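Cahier d'atelier, lundi, repris vers 18 h

Branche « portes », simulation. Suite de l'entrée de la semaine dernière, où j'avais écrit « à confirmer » en marge du taux de réussite. Je ne confirme rien pour l'instant.

Rappel pour ceux qui liront ça sans avoir suivi. La politique Kusura prend l'image de la caméra du poignet et l'état des articulations, et sort une consigne de déplacement de la pince. Elle a été entraînée sur 1939 démonstrations, toutes en simulation, toutes dans les maisons générées par Ovismont. L'évaluation porte sur 200 épisodes par condition. Le chiffre qui circule dans le couloir vient de la condition « maisons vues », et je trouve qu'on le répète un peu vite.

Ce que je voulais vérifier aujourd'hui : est-ce que la politique regarde vraiment la porte, ou est-ce qu'elle rejoue une trajectoire moyenne qui tombe à peu près au bon endroit ? Les deux hypothèses donnent le même chiffre tant que la position de départ varie peu. Or elle varie peu. J'ai relu le fichier de tirage : l'orientation initiale du poignet est prise dans un intervalle ridiculement étroit, et la base démarre toujours du même côté du battant.

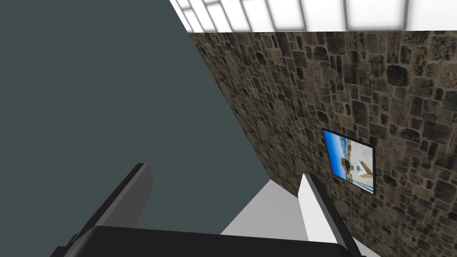 J'ai donc élargi le tirage. Trois réglages : départ d'origine, départ décalé (base seule), départ décalé avec poignet incliné. Même graine pour les maisons, mêmes poids du réseau, pas de réentraînement. Le troisième réglage est celui qui m'intéresse, les deux autres servent de témoins.

Premier constat, pas très glorieux : sur le troisième réglage, un bon nombre d'épisodes commencent sans la poignée dans le champ. Ce n'est pas forcément un défaut du protocole (un vrai robot arrive rarement bien cadré), mais il faut alors dire ce qu'on attend de la politique dans ce cas. Chercher ? Revenir à une pose neutre ? Rien de tel dans les démonstrations. La lui reprocher serait malhonnête, et s'en servir pour conclure à la robustesse le serait tout autant.

Deuxième constat : le critère de succès est trop gentil. Dans la version actuelle, on compte un succès dès que les deux doigts sont en contact avec la poignée pendant 20 pas consécutifs. L'ouverture est évaluée à part, par un autre script, que presque personne ne lance parce qu'il est lent. Dans le résumé envoyé à Chuensuk, la phrase était « manipule des portes ». À mon avis elle devrait être « saisit des poignées », au moins jusqu'à ce que l'autre script ait tourné sur tout.

J'ai relancé la lecture image par image de quelques épisodes comptés comme réussis, en notant à la main la phase et le contact.

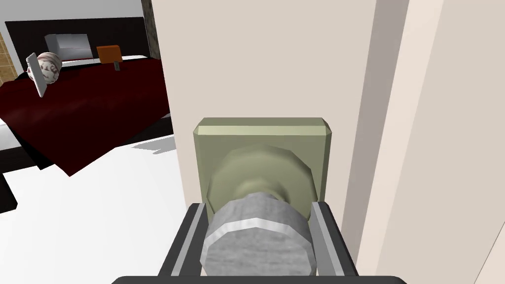
Le contact seul ne dit pas grand-chose pour un bouton rond. Avec une béquille, une prise médiocre suffit souvent : on appuie, ça descend. Un bouton cylindrique demande de serrer et de tourner, et le couple passe entièrement par le frottement des doigts. Sur l'épisode que j'ai gardé, les deux doigts sont refermés de part et d'autre du bouton, le pourtour est chanfreiné, et je n'ai aucune idée de la surface de contact que le moteur physique calcule là-dessus. Si la géométrie de collision est un cylindre lisse alors que le rendu montre des facettes, on apprend à la politique à serrer un objet qu'elle ne voit pas. À vérifier dans le fichier de l'objet avant toute discussion sur les coefficients. Autre chose dans la même vue : par l'ouverture, à gauche, on a toute une chambre, avec le lit, la couverture rouge sombre, les coussins. Beaucoup de pixels qui ne servent à rien pour la tâche, et qui suffiraient peut-être à reconnaître la maison.

D'où le test que je propose et que j'aurais dû faire en premier : masquer l'arrière-plan. On remplace tout ce qui n'est ni la porte, ni la pince, ni la poignée par un gris uniforme, et on relance sur les maisons vues. Si le taux s'effondre, la politique s'appuie sur le décor. S'il bouge peu, je retire une partie de mes objections. Le masque de segmentation est disponible dans le simulateur, ça ne coûte qu'une nuit de calcul.

Test inverse, moins propre mais rapide : garder la pièce et déplacer la porte. Je me méfie du résultat parce que le générateur replace les meubles quand on touche aux ouvertures, donc on changerait deux choses à la fois.

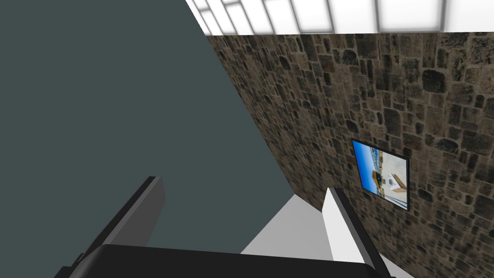
Côté journaux, j'ai récupéré environ 443 fichiers sur la machine Belthorpe, en mélangeant les trois réglages. Il y en a moins que prévu : la partition était pleine et l'écriture s'est arrêtée sans message. Les épisodes manquants sont surtout les plus longs, c'est-à-dire sans doute les échecs. Je n'utilise donc pas ce lot pour calculer un taux, et je demande que personne ne le fasse à ma place. Il est bon pour regarder des trajectoires, c'est tout.

Impression à la lecture (impression, pas mesure) : dans le réglage incliné, les premières commandes ressemblent beaucoup à celles du départ d'origine. Même rotation, même avance. Ça va dans le sens de la trajectoire apprise par cœur. Mais j'ai envie de trouver ça, alors prudence. Il faudrait tracer les dix premières commandes en aveugle, réglages mélangés, et voir si un collègue arrive à les trier.

À faire :
— relancer le réglage incliné en entier, disque vidé, avec une alerte si l'écriture échoue
— séparer « saisie », « rotation » et « ouverture » dans le tableau
— comparer maillage de rendu et maillage de collision pour les boutons
— masque gris, maisons vues puis maisons nouvelles
— demander à Chuensuk de ne pas reprendre la phrase du résumé telle quelle

Calcul du masque lancé à 19 h 10 sur la deuxième carte. Ne pas redémarrer la machine.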